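Delham Neighborhood Safety Newsletter
Police and Public Safety Update
Issued 28/04/2020

Reports of vehicle break-ins on the north side

The Delham Public Safety Office has received a number of reports of thefts from parked vehicles in the streets between Rivcombe Avenue and the Arnholm parking structure. Residents are asked to read the following notice and to share it with neighbors who do not receive this newsletter.

In the period under review, 7 vehicles were entered overnight. In 6 of these cases there was no sign of force, and officers believe that the doors had been left unlocked. In the remaining case a rear side window was broken and a backpack was taken from the floor behind the driver's seat. No person was hurt in any of the incidents, and no vehicle was stolen.

Items reported missing include loose change, sunglasses, two phone chargers, a set of hand tools and a garage door remote. The loss of the remote is of particular concern. Any resident whose remote has been taken should have the opener reset on the same day and should keep the door between the garage and the house locked at all times.
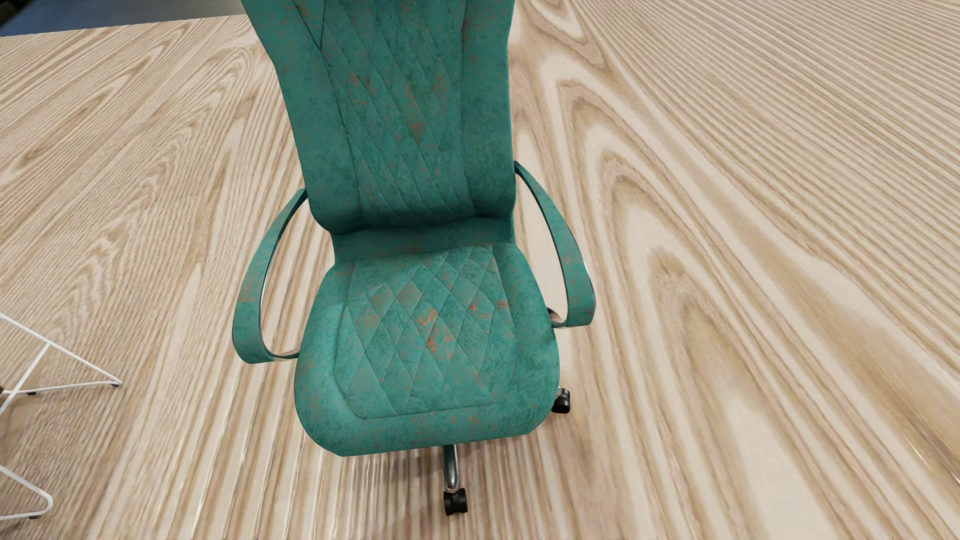

Patrols in the affected streets have been increased during the late evening and early morning hours. Officers will also be leaving printed cards on the windshields of vehicles in which bags, electronics or other valuables can be seen from the sidewalk. The cards are advisory only. They do not carry a fine and no record is kept of the license plate.

The management of the Arnholm parking structure has informed this office that the lighting on the second level is to be replaced and that the pedestrian gate on the Espinoza Street side will be closed overnight until the work is finished. Monthly permit holders may continue to use the main entrance with their existing cards. Questions about permits should go to the structure's own desk and not to the police front counter.

Residents with doorbell or driveway cameras are invited to check any recordings made between midnight and 5 a.m. Footage that shows a person trying door handles, or a vehicle moving slowly without lights, should be saved and reported. Please do not post such footage on neighborhood message boards before it has been reviewed. In an earlier case, last October, a newspaper carrier was wrongly identified in this way and received several unpleasant messages.

How to make a report

A theft that is discovered after the fact is not an emergency and should be reported on the non-emergency line, extension 3632. Reports may also be made through the online form, which is suitable for losses below $200 where there is no damage to the vehicle. A reference number is issued on completion and is normally accepted by insurance companies. If a theft is in progress, call 911 and remain indoors.

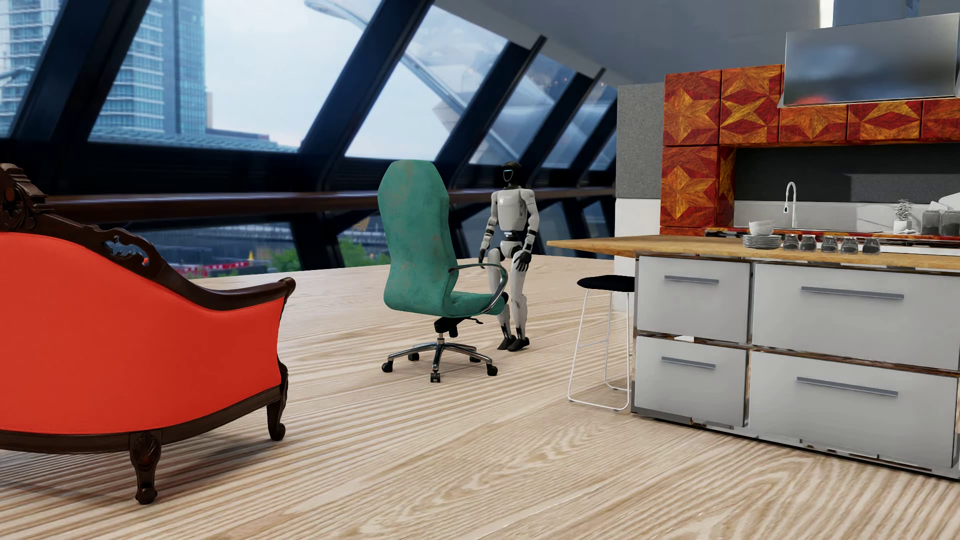
Residents are further encouraged to prepare a record of household property, as many of those who reported thefts could not supply a serial number or a clear description of what had been taken. Such a record need not be elaborate – a short list with a photograph of each item is sufficient. Descriptions should be specific enough to tell one piece from another. An entry reading "sofa" is of little use to an investigator, while "antique-style sofa, red-orange fabric, dark carved wooden top rail with a scrolled crest" can be matched against goods that are recovered or offered for sale. Serial numbers of bicycles, power tools and computers should be copied down in full, and the list should be stored somewhere other than on the computer it describes.

Engraving pens may be borrowed from the front counter for up to one week. A driver's license number should not be engraved on property. The office recommends the house number followed by the first three letters of the street name. Small items that cannot be engraved may be marked with an ultraviolet pen, though the ink fades in sunlight and should be renewed each year.

The front counter is presently open to the public in the mornings only. Visitors are asked to wait outside until called and to bring their own pen for completing forms. Copies of this notice are available on request in large print.

Delham Public Safety Office
Community Information Desk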